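Notebook, October, folding on the sofa

Shek wants the jersey fold written up as a settled method by the end of the month. I don't think it is one. Notes follow, mostly so I remember why I argued.

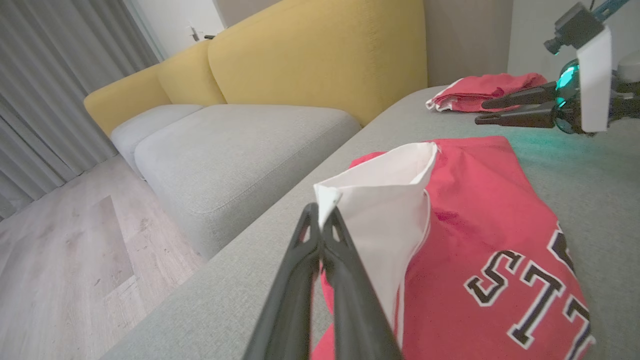
The claim, as it came over from Otville, is that a soft seat is as good as a table for folding shirts as long as you start from a corner. I had my doubts when I read it and I have most of them still. A table pushes back. A sofa cushion gives when you press a crease into it, and then it comes up again and takes the crease with it. Anyone who has folded laundry in front of the television knows this. You end up finishing the job against your chest.

What I'll grant them is the corner. Lifting by the corner of the hem gets you two layers or one, and with the red jerseys you can tell which, as the inside edge shows up white against the red. That helps a lot. Last month we did the same thing with the plain gray shirts from Trutlow and I could not tell front from back half the time, let alone one layer from two. So some of what is being called a better method may just be a better shirt. I said this to Shuk-fan Hsieh and she said fine, do the gray ones on the sofa too and then complain. Fair. On the list.

The lettering is a nuisance. Big block print makes a stiff patch, and a fold that wants to run through the middle of it slides off to one side and follows the edge of the letter instead. On cotton with no print you can put the fold where you like. With these you fold where the print lets you. The Otville sheet has a nice drawing of a shirt in thirds with no printing on it anywhere, so whoever drew it either had blank shirts or left that part out.

Upholstery: the gray stuff is textured and it grabs. Good for holding the shirt still while a corner comes up, bad when you want to slide the bottom layer straight. I ended up patting it flat, which moves the wrinkles to the other side and leaves them there. Tried a pillowcase underneath. It slid around so much that I took it out again. Tried the cardboard backing from a Lokine shirt box. Better creases, but then you are folding on a board that happens to be on a sofa, and the whole point is lost.

Numbers, such as they are. The sheet from Otville says 258 folds with "nearly all" acceptable. No word on what acceptable means or who looked. My own rule is that the folded shirt has to survive being picked up and set down on another one without a sleeve coming out. By that rule I did 8 this afternoon and kept 2. Eight is a small number and I am not a patient folder, so I wouldn't lean on it. Still, two is a long way from nearly all.

The ones that failed mostly failed at the sleeves. Short sleeves on a jersey like this are wide and they stick out past the side fold unless they are tucked back first. The sheet has you do the sides and sleeves in one move. I would do the sleeve, smooth it, then the side. Slower. Shek will not like slower.

Where to put the finished ones is another thing the sheet skips. If they go at the far end of the same seat, every press on the near end shakes them a bit. Mine slumped. I moved them to the floor on a towel after that and they were fine.

To do:
Gray Trutlow shirts, same seat, same corner start.
Same jersey on the bench, for comparison. I can't believe this wasn't done first.
Ask Otville what counts as acceptable, and whether theirs had print.
Sleeve first, then side. Write down how long it takes.
Find out if Shek still means to put 500 on the plan. I'd want the bench comparison before agreeing to any of it.

Shuk-fan read this over and thinks I'm being hard on the sofa. She got a good one on her first try, square corners and all, then a bad one, then went to get coffee. Her good one is on the towel with mine.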